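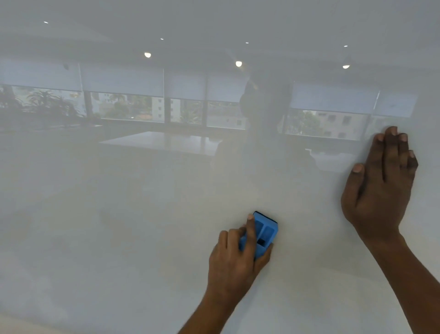
Leszek Baran asked why the spare hand has to touch the board at all, when the arm he is programming only needs one gripper to wipe. The Cidum wiping set is written for two-handed work. One hand holds the eraser, the other lies flat on the surface with the fingers spread. Users with a single arm may leave out rule 3, provided the record says so.

Cidum Wiping Task Set, whiteboard version
Supplied by Priltutside

A fixed board, an eraser and a rule sheet for teams that record people wiping and then test a robot on the same task.

Technical data
Writing area: 3000 x 1000 mm
Surface: gloss white
Eraser: block type, felt pad
Marker: dry-wipe, dark
Fixing: wall, 12 screws (not supplied)

Rules for recording
1. Fix the board before the first run. Do not move it between runs of the same set.
2. The eraser may be held in either hand. Note which.
3. The free hand rests flat on the board and stays clear of the eraser's path.
4. Reflections are allowed. Ceiling lights, windows and the wiper's own outline show up on a gloss surface — do not dull it with spray or film. A robot that will work in an office has to cope with them.
5. Use numbered lines of writing as well as scribble. State before the run which marks are to go and which are to stay.
6. Runs that stop with a mark partly erased are kept and labelled "part".
7. Faint smudges are recorded separately from marker lines. They do not count as writing. 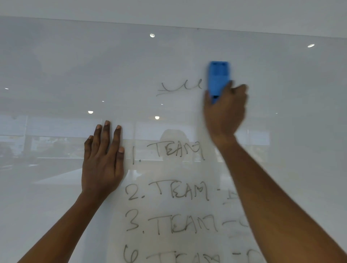 Replacement parts
Erasers are sold singly. Change the eraser after 200 runs, or sooner if the felt lifts from the block. Do not mix old and new erasers within a set.

The rule sheet was last revised in August. Changes to rule 5 were proposed by Josefina Rivadeneira; sheets printed before then should be withdrawn. Orders and printed copies: Priltutside, Bikthorpe.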